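Clolla Bench Arm Kit, with the Holst practice room

If you've been reading our workshop pages for a while you'll know the Clolla has been on its way for a good long time, and we're very pleased to have it in the shop at last. It's a small jointed arm for people who build things at home or share a workshop with others, and it's meant to be put together on an ordinary table over a few unhurried evenings with a pot of tea close by.

The kit comes as 14 bagged sub-assemblies, each with its own card, so you can stop after any of them and pick up again next week without wondering where you'd got to. The base plate goes down first. Please do bolt it properly (clamps are fine for a first wiggle, but the arm has a good reach and will find out a lazy clamp sooner than you'd like). You'll want 900 mm of clear bench in front of it, and more if your tray is a long one.

Every kit includes Holst, our practice room program, and we'd urge you to spend time in there before you plug in a single motor. You can set up your table, put the arm where yours will stand, and try out moves as often as you please — dropping things costs nothing! Araceli Cervantes, who wrote most of the lessons, starts everyone on the same job: lifting small balls off a tray. 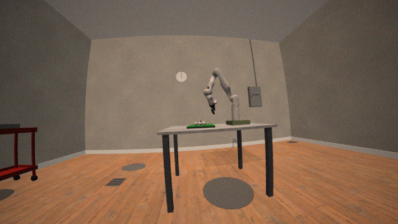
The practice room in Holst, with the arm over the green tray and three white balls to pick up.

It's a fiddly little exercise, and a lovely one. Balls placed close together make you think about which to go for first and how wide to open the two fingers, and you'll learn more from that than from any amount of waving the arm about. Once you're getting them up reliably, save the routine and send it across to the real arm at quarter speed.

In the box: arm parts, base plate, two-fingered gripper, controller board, cable set, build cards and a Holst licence for one household or one workshop. You'll need to supply a 4 mm hex key, a small crosshead screwdriver and a computer made in the last few years.

Heaviest lift: 100 g at full stretch, 500 g with the arm tucked in close.

Spares are kept at our Cadbridge counter and can be posted. The longer Prolska forearm should follow in September — it fits the same elbow, so there's no need to hold off building.

Page updated 30 June 2024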